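Pre-Screening Safety Walkthrough – Chisholm Theater, Wednesday Late Show

Okay, so every time we run a horror night at the Chisholm I do one of these, and every time someone asks me to post it so they can use it at their own screening. Fine! Here it is, comments and all. I filled it in before the doors opened for the Lovico double bill (two low-budget creature features, one of which involves a haunted car wash and is better than it has any right to be). I've left my notes in because the boxes on their own don't tell you much.

Key: OK means good to go. FIX means I fixed it before doors. WATCH means we can open but somebody keeps an eye on it. NO means we don't open until it's sorted.

Started: 4 p.m.
Doors: 7:30 p.m.
Seats on sale: 64

SECTION A – GETTING IN AND OUT

A1. Front doors open fully and stay open – OK
The left one still drags on the mat if it's been raining. I moved the mat back and it swings clean now.

A2. Both rear exits unlocked from the inside – OK
I pushed both bars myself. Please don't just look at them! I walked out into the alley, let the door shut behind me, and then had to go all the way round to the front like a dope, but I know it works.

A3. Exit signs lit – FIX
Stage right sign was flickering. I know it's a horror night and I know flickering is a mood, but no. New tube went in at 4:40.

A4. Nothing covering the exit signs – FIX
Whoever hung the fake cobwebs did a gorgeous job and also hung them straight over the sign by the restrooms. Took down that one strand. The rest can stay where it is, it's well clear.

A5. Aisles clear, full width – WATCH
Clear when I checked. People put bags in the aisle the second the lights go down, so the ushers need to do a pass at the start of each movie, and another after the intermission.

A6. Alley clear of trash cans and parked cars – OK
There was a van there when I arrived. It was gone by five.

SECTION B – SEATS AND FLOOR

B1. Every seat folds and locks – WATCH
Row F, the aisle seat, is loose again. It holds, but it wobbles when you lean back. I put tape across it and took it off sale, and the person who'd bought it got moved up a row, so they came out ahead if you ask me. (Row E is the best row in the building. I will not be taking questions.)

B2. Carpet edges flat – FIX
The corner by the front of the center aisle had curled up. Taped down with the wide black stuff. That's a patch and it needs gluing before March.

B3. Aisle step lights working – OK
All on. I checked them with the house lights fully out, and I'd ask you to do it that way too, as you really can't tell otherwise.

B4. Wheelchair spaces open and sight line good – OK
Sat down at that height and looked. You can see the bottom of the screen fine, which matters for the second feature because there are subtitles for the whole Portuguese section.

B5. Spills and sticky spots mopped – FIX
Under row C. I don't know what it was and I'm choosing not to wonder.

SECTION C – THE BOOTH

C1. Projector vents clear – OK
Dusted. Somebody had left a program on top of the housing, so I've put up a note.

C2. Cables taped or covered – OK
The new cover strip is great. Best money we've spent all season.

C3. Extinguisher in date and on its hook – OK
Tag is good. It was on the hook and not being used as a doorstop, so thank you to whoever finally listened.

C4. Booth phone reaches the front desk – OK
Called down. Lorna Gillies picked up and did her Transylvania voice, so the line's clear.

C5. House lights can be brought up from the booth and from the floor – OK
Tried both. Floor switch takes a firm press. I timed full dark to full bright at 4 seconds.

C6. Sound level checked – WATCH
Here's my long comment, sorry. The first feature has a dead quiet stretch that goes on for ages and then the loudest scream I've heard in any movie this year. I played that bit at our normal setting and I jumped, and I knew it was coming! I brought the level down a notch and it still works beautifully, you still leave your chair, but your ears aren't ringing. Leave it on the lower mark. The director's people did send a message asking for it "as loud as you can stand" and I can stand a lot less than they can.

SECTION D – THE SPOOKY STUFF

This is the part people always want, so I've been fussier with it.

D1. Fog machine on a flat surface, away from curtains – OK
Moved it off the stool and onto the floor. Fluid topped up.

D2. Fog tested against the smoke detectors – OK
Ran it for 12 minutes on low with the lobby doors open. No alarm. Do not run it on high. We ran it on high at the Kesisell Slasher Weekend and had the whole audience standing in the parking lot in costume. I still hear about it.

D3. Strobe warning posted at the box office AND the auditorium door – FIX
It was up at the box office only. Second sign is up now. The flashing is in the car wash scene, near the end, and it goes on longer than you expect. The host should also say it out loud before the movie, in a normal voice please, not in character.

D4. Candles battery only – OK
All battery. I picked up each one and checked.

D5. Props blunt – WATCH
The hatchet on the lobby display is foam, lovely, no notes. The meat hook is plastic but it does have a point on it, so it's been hung up above head height. If it comes down for photos it goes back up straight after.

D6. Costumed staff can see out of their masks – NO, then FIX
The pig mask! I put it on and walked into the ticket rope. The eye holes are tiny and they sit too wide. It came back with the holes cut bigger and I tried it again and could see my feet, so it passes. No mask on the stairs either way.

D7. Jump-scare actor briefed – OK
We agreed on: lobby only, no touching, never near the stairs, and drop the act at once if somebody looks truly upset. Kid brothers of ticket holders are not fair game.

D8. Fake blood off the floor – FIX
It's slippery. There was a puddle of it under the display for effect. I swapped it for the dried sheet kind you lay down like a bath mat, and from the door it looks just the same.

SECTION E – PEOPLE AND PAPERWORK

E1. First aid kit stocked – FIX
Low on bandages. Added a box. The burn gel is there, which we want on account of the popcorn machine.

E2. Popcorn machine guard in place – OK
Guard on, scoop handle tight, cord tucked behind the counter.

E3. Head count sheet at the box office – OK
Plus a pen that works, tied on.

E4. Everyone on shift knows the meeting spot – OK
It's the Claston Street side, by the bike rack. Asked everyone one at a time. One person said "the alley" and we had a little chat.

E5. Content notes available on request – OK
Printed on one page. Second feature has needles and a dog in danger (the dog is fine, I put that in capital letters, because it's the first thing I'd want to know).

E6. Float and cash box locked away – OK
Under the counter.

STILL TO DO AFTER TONIGHT

Row F seat needs a new bracket. I've asked for a price.
Glue the carpet corner.
Front mat – can we just get a thinner one?
Spare tubes for the exit signs, as I used the last one.
Somebody decide where the pig mask lives, please, because it was in the fridge.
The seat fund is at 4,000 dollars, so we might get the whole of row F done and not only the one chair. Let's talk about it at the next meeting.

Signed off at 7:10 p.m. with two WATCH items passed to the ushers (aisles and the meat hook), one passed to the booth (sound), and the loose seat taped off. Doors opened on time. Enjoy the car wash.
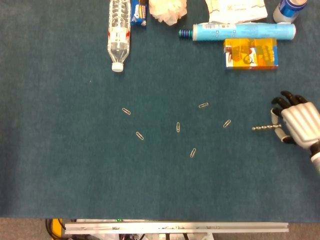

Paper clips on the tabletop and a small metal screw or threaded rod held in a robotic hand.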